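Features > Home & Making > Cloth

There is something about a big printed fabric that makes you want to clear the table and simply spread it out, and I've been doing just that ever since my aunt brought me a length home from Potgieter one October. She paid 80 rand for it (a bargain, she still says!) and it has covered a sofa, two picnics and one very plain door. The painterly ones are my favourites, all deep blues and golden-yellow stars, and they forgive a wrinkle or two.

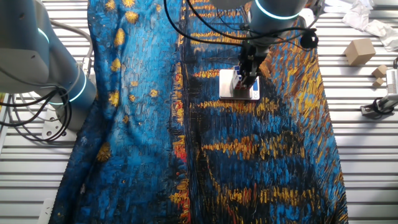 Mei-kuen Pan wouldn't dream of ironing hers, and says that a cloth like that wants to be rolled on a tube and left alone until supper.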